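Unit 3 Handout: Reading a Unit Cost Sheet
Introduction to Small Business Accounting
Posted October 11, 2021

Read this before the next lab. You will need it for the Zelteo worksheet, and the same ideas come back on the final in December.

1. Fixed and variable costs

A fixed cost stays the same over the period no matter how many units are made. Rent on a shop is the usual case. A variable cost goes up with each unit: flour, boxes, card fees. Some costs are mixed. A power bill has a base charge you pay even if the ovens are off, plus a charge for what you use. For this course, split a mixed cost into its two parts before you do anything else with it.

Whether a cost is fixed depends on the period you pick. Over one week, the wages of a salaried baker are fixed. Over two years they are not, as the owner could hire or let go. Always write the period at the top of your sheet. Points are taken off if it is missing.

2. Contribution margin

Contribution margin is the selling price of one unit minus the variable cost of that unit. It is what each sale leaves over to pay the fixed costs. Once those are covered, it is profit.

The worksheet uses Brekero, a bakery with one counter and a weekly rent of $529. Other fixed costs bring the weekly total to $1,328. Do not add the rent a second time. This was the most common mistake on the last worksheet.

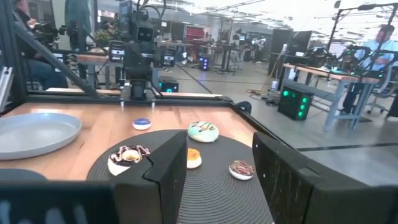
Joint labor is the part of the sheet that gives people trouble. When several products come out of the same batch, the labor has to be divided among them by some rule. You can divide by unit, by weight, or by sales value, and each rule gives a different cost per item. Take four donuts with different toppings, one with pale mint-green icing and dark chocolate drizzle, another with white icing and a crisscross of brown and red. If the dough work is shared by unit, each one carries the same charge for it. The icing is a separate matter and should be traced to the product that uses it. State your rule and keep to it through the whole sheet.

3. Break-even

Break-even units = total fixed costs divided by contribution margin per unit. Round up to the next whole unit. If a shop sells more than one product, use a weighted average margin based on the sales mix given in the problem.

Gundden, the second case, has a step cost. Up to 130 orders a week it needs one driver, and past that it needs two. Work out break-even on each side of the step and check that your answer falls inside the range you assumed. If it does not, throw it out.

4. For next time

Finish the Zelteo worksheet, parts A and B. Skip part C, which uses overhead rates we have not covered. Read the Shboul case and bring a list of its costs marked F, V or M. Show your work on everything. A calculator is fine, and so is a spreadsheet if you print the formulas.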